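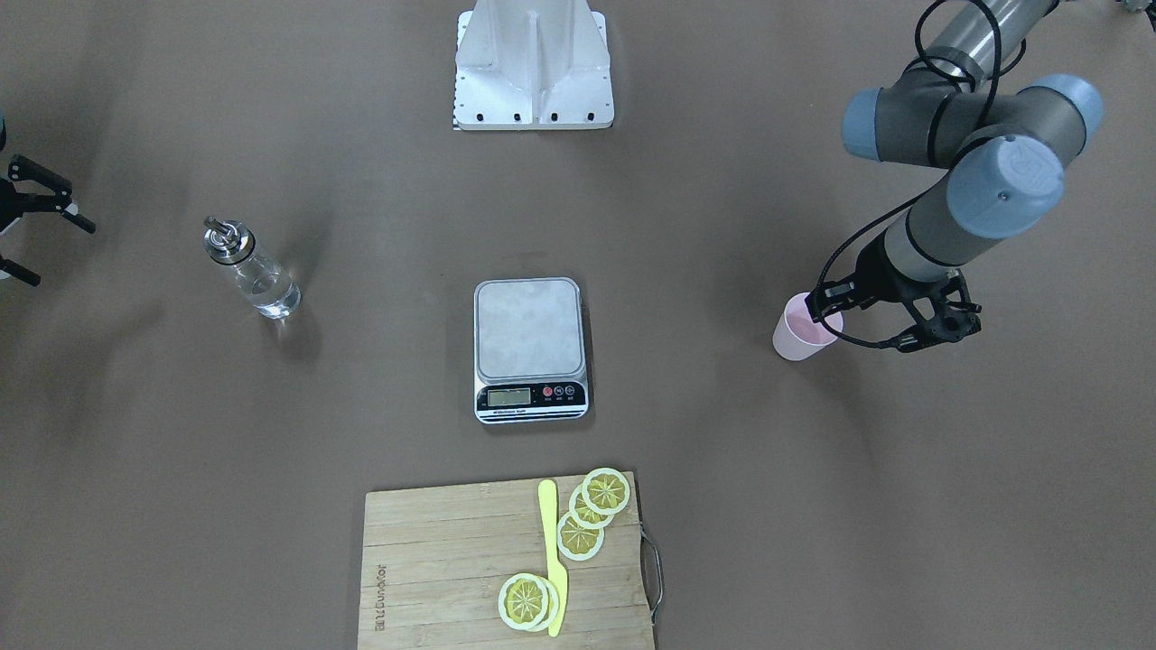
Kitchen scale

A kitchen scale is a small weighing device used to measure ingredients when preparing food and drinks. Most models made today are digital. They have a flat platform on top, a display at the front, and one or more buttons for turning the scale on, changing the unit and setting the reading to zero. Older mechanical models use a spring or a balance beam and are still sold, mostly to people who like them as decoration.

Construction

The platform of a digital scale is commonly made of stainless steel, glass or plastic. Under it there is a load cell, a piece of metal which bends very slightly when something is placed on top. Thin sensors fixed to the metal change their electrical resistance as it bends, and a small circuit turns this change into a number on the display. Because the bending is so small, the scale must stand on a hard and level surface. A folded towel or an uneven board under the feet can make the reading wrong.

Use of the tare function

The tare function sets the display to zero while a container is already standing on the platform. The cook places the cup or bowl on the scale, presses the button and then adds the ingredient, so that only the ingredient is shown. Several ingredients can be weighed one after another in the same container. When the container is lifted away, the display shows its weight as a negative number — this is normal and does not mean a fault.

Light plastic cups are practical for small amounts, since they use little of the capacity of the scale. A heavy glass bowl of 571 grams takes away more than half of the range on a small scale with a limit of one kilogram.

Weighing liquids and fruit

Water can be weighed instead of measured by volume, as 400 milliliters has a weight of roughly 400 grams. The same rule does not work for oil, which is lighter, or for syrup, which is heavier. A bottle with a narrow spout makes it easier to stop at the correct amount.
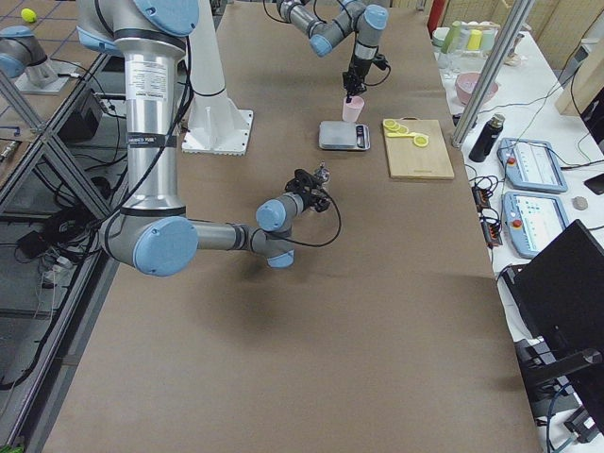 Kitchen scale beside a cutting board with lemon slices

For drinks such as lemonade, fruit may be weighed whole or after slicing. Recipes should say which one is meant, as the ends and seeds are often thrown away. In her handbook for the Lukcombe cooking school, Hertta Leinonen advises students to weigh sliced lemon in a cup and to write down the weight before adding sugar. Her basic recipe uses 20 grams of lemon for each glass.

Care

The platform is wiped with a damp cloth. Most scales must not be put under running water — the opening around the load cell is usually not sealed. Heavy things should not be stored on top of the scale, even when it is turned off.

See also

Measuring cup
Tare weight
Cutting board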